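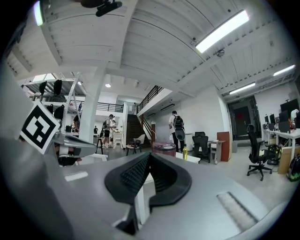 Hand-held gripper, ground floor, with the stairs and mezzanine behind.

Sallgate Open Day: Floor Check for the Gripper Demonstration
Host: Jutetti
Checked by: Sidra Mirani
Walked round with: Elikem Quansah (Jutetti), Babar Shaikh (building)
Day: Friday, first walk 8.15 am, second walk during the demonstration
Marks used: OK / OK with comment / Fix before doors / Fix before next visit

1. Ways in and out

1.1 Exit sign lit and visible from the demo tables. OK.
1.2 Double doors open fully, nothing parked in front. OK. Babar opened both leaves for me, twice.
1.3 Walkway past the long desk kept clear. Fix before doors. Rucksacks on the floor next to the chairs, and a cardboard box under the desk with its corner sticking out when we first walked through. Box pushed back. Please ask visitors to use the coat rail by reception for bags, they will all have one!
1.4 Leaning boards and panels secured or moved. OK with comment. Elikem is going to find a wall bracket. Until then nobody under ten on that side.

2. Stairs and mezzanine

2.1 Treads sound, handrail firm. OK.
2.2 Foot of the stairs clear. OK with comment. Chairs on wheels drift towards the stairs all day long. I moved one at 8.20 and there was one there again by the second walk.
2.3 Mezzanine railing checked along its length. OK. It is a lovely place to watch from and people will want to go up. Limit is 15 at once, with one host at the top of the stairs.
2.4 Nothing to be rested on or passed over the railing. OK, told all hosts.

3. Demo tables

3.1 Tables level and stable with a gripper and an object on them. OK.
3.2 Bottles and containers from other work cleared away before handling starts. Fix before doors. Done by Paweena Luangrath while I was still writing the line.
3.3 Tripods placed where people won't back into them. OK with comment. Tape a square on the floor for the legs.
3.4 Stacked or stored chairs on the rack can't tip forward. OK. Gave it a good shake.

4. Hand-held grippers

4.1 Finger pads seated, no splits in the ribbed faces. OK on all units. Shahzad Swati let me press one with my thumb and the grip is far better than I expected.
4.2 Markers on the fingers flat, clean and not peeling. OK.
4.3 Cables long enough to move with and not trailing at ankle height. OK with comment. Fine with one person at the table, needs watching with two.
4.4 Visitors shown where fingers can be pinched before they pick one up. OK. Shahzad does this really well, he gets each person to close the gripper on a sponge first and everybody laughs and relaxes.
4.5 Weight of gripper suitable for the session length. OK. Turns are kept short and there is a chair for anyone who wants to rest an arm.

5. Household objects and appliances

5.1 Anything electrical unplugged for the whole demonstration. OK. Plug looked at by me and by Paweena.
5.2 Hot water dispenser drained before it comes to the table. OK. Drained the evening before, signed for by Elikem.
5.3 Large or smooth objects handled with a second person close by. OK with comment.

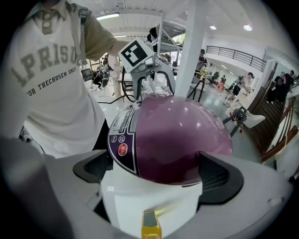 The dispenser was the part I most wanted to see and I could happily have stayed for the rest of the morning. It has a rounded lid and there isn't an obvious place to take hold of it, so the person with the gripper really has to think about angle and pressure. My one request is that the two operators agree who speaks. "Ready" and "letting go" would be plenty.

5.4 Drop zone kept clear of feet. OK with comment. Closed shoes for operators, please add it to the booking email.

6. People

6.1 Numbers. Groups of 23 came up in the plan and I have asked for two halves.
6.2 Staff at desks know a demonstration is on. OK.
6.3 First aider named on the board. OK, Babar.

Still open: 1.4 wall bracket (Elikem), 3.3 floor tape (Paweena), 5.4 booking email (Shahzad). I am back in January for the next one and would like a go with the gripper myself, if there is a slot.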